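Search this site Search
Menu

Course handout 4: Wood as a material for tabletops
Furniture and Interior Materials, evening course, Nechyporuk Workshop School
April 2025

Before you read

In the previous handout we looked at legs, rails and the joints between them. In this one we go up to the top of the table. Please read it before the class and bring the piece of wood you were given in March. If you have lost it, take another one from the box near the door, but write on it which kind of wood you think it is.

1. Why wood moves

Wood takes water from the air and gives it back. When the air in a room is damp, the board becomes wider. When the heating is on for many weeks, the board becomes narrower. Along its length it changes so little that for a table we can forget it. Across its width the change is large enough to break a joint.

A student often asks if varnish stops this movement. It makes it slower, but it does not stop it. Oil makes it slower too, and less so than varnish. A top that is varnished on the upper side only will take water mainly from below, and after some time it may bend like a shallow dish. For this reason both sides must get the same finish, also the side which no guest will ever see.

2. How the board was cut

Look at the end of your piece. You will see the growth rings as curved or straight lines.

Flat-sawn boards: the rings lie more or less flat in the end of the board. The face shows wide arches. These boards are cheaper, the log gives more of them, and they move more.

Quarter-sawn boards: the rings stand upright in the end. The face shows narrow lines, close to each other. These boards move less and stay flatter. They cost more.

Rift-sawn boards: the rings stand at a slant. The face is straight and calm, and many people like it for legs because all four sides look similar.

At the Jakham sawmill, which we visit in the second half of the course, you can see all three ways of cutting in one yard. Wear closed shoes.

3. Making a wide top from narrow boards

It is seldom possible to buy one board as wide as a table. We glue several boards side by side. Our practice top is 24 inches wide and is made from four boards. The order of work is:

– Let the boards lie in the workshop before you cut them. Put thin sticks between them so that the air can pass.
– Plane one face and one edge.
– Put the boards on the bench and move them around until you like the picture which the grain makes. Take your time with it.
– Draw a large triangle across all the boards with chalk. With this triangle you can always find the order again.
– Put glue on the edges, close the clamps slowly, and place clamps above and below in turn.
– Scrape the glue away when it is like rubber.

Some books say that the growth rings must point up in one board and down in the next. Other books say that all of them should point the same way. In our workshop we choose first by the look of the face and then we hold the top flat with a good frame. You may do it differently if you can explain your choice.

4. Fixing the top to the frame

Never glue a solid top to its frame all around. The frame does not become wider with the season, but the top does. If they are glued together, the top will split, usually in winter and usually from one end.

There are several good ways to fix it:

Wooden buttons. A small block has a tongue, and the tongue goes into a groove in the rail. It can slide when the top moves.

Slotted screws holes. The slot must run across the grain of the top. A slot in the wrong direction is the same as no slot.

Metal figure-eight plates. They are quick to fit and turn a little with the movement. On a very wide top we prefer buttons.

For the practice table, use buttons. You need 16 of them, and it is easier to cut all from one long strip than to make them one by one.

5. Reading the grain of a finished table

When you buy an old table or repair one, you can learn a lot from the surface before you turn it over. Follow one line of the grain with your finger. Does it continue over the edge and down the end? Does the same pattern come back at a regular distance? In solid wood two places are never the same, while a printed surface must repeat at some point. Veneer is harder to judge. It is real wood, and so its face tells the truth, but its edge can show a thin strip that was added later.

Color is a weaker sign. Stain, age and sunlight all change it. The light in the room changes it also – a brown that looks warm under a lamp can look almost gray beside a north window. A plain background helps you to judge the color, so try to look at your sample against a white wall or a sheet of paper.

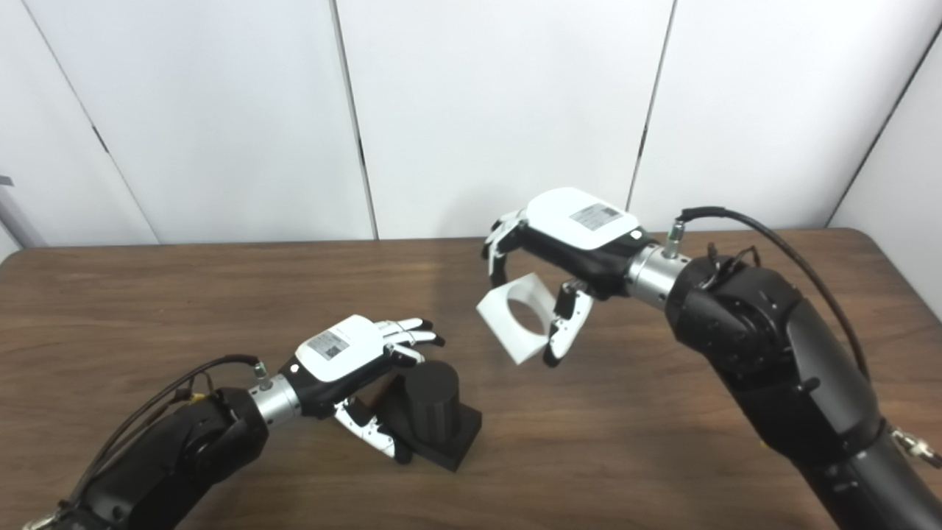 Fig. 1. Warm brown wood with a fine, streaked grain, against a white background.

Make a drawing of the grain of a table at home, or of any table you use often. A few lines are enough. Mark the direction of the grain with an arrow, and write beside it where you think one board ends and the next one begins. If you cannot find any joints, write that.

6. Care of the surface

Wipe with a cloth that is damp and well squeezed, always along the grain. Dry it after. For an oiled top, put on a thin coat of oil when the surface looks dull, wait, and then remove all that the wood did not drink. In class we use Plurine oil on one half of the sample and Grukar wax on the other half, so that you can compare them with a drop of water.

Careful: cloths with oil on them can start to burn without any flame near them. Spread them flat outside to dry, or put them in the metal can with water. Do not leave them in a ball on the bench.

For the next class

Bring your drawing, your sample and a sharp pencil. Read section 3 again, mainly the part on clamps. We will glue in pairs, and the glue gives us little time to think.

This website uses cookies to remember your settings. Accept Decline

Contact | © 2025 Nechyporuk Workshop School | Back to top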